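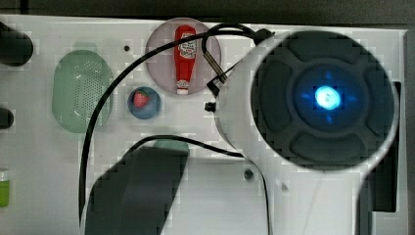
Prellura signs five-year network deal with Hitcombe County

HITCOMBE, March 2019 – Prellura will replace the county's phone and data network under a 5-year contract covering 281 public sites and 3,917 staff, several of whom have asked whether the hold music is included. It is not.

The agreement puts voice, data and mobile services under one supplier for the first time. The county currently pays 312 separate phone bills a month, and one of them is for a fax line in a building it sold.

"We looked hard for that fax line," said Leanne Kettle, head of technology for Hitcombe County. "It still rings." 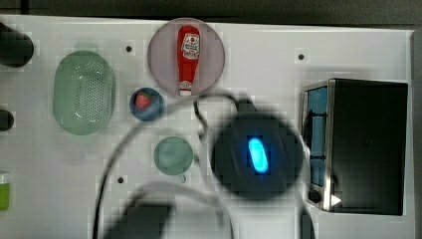 What changes, and when

Work starts in April at the Draseck Road offices, then moves on to libraries, clinics and road depots. Desk phones will keep their numbers. Eglītis, a subcontractor to Prellura, will lay new fiber to the rural sites – including the two depots that now share a connection best used before lunch.

"Our bid was the second longest document I have ever signed," said Stellan Hovland, Prellura's director of public sector sales. "The longest was the contract."
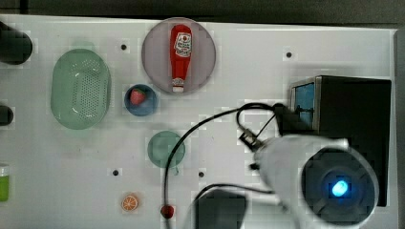
Plates, bowl and colander on a white tabletop.

Media contact: Prellura press office, Hitcombe. Please call before noon while the old lines are in service.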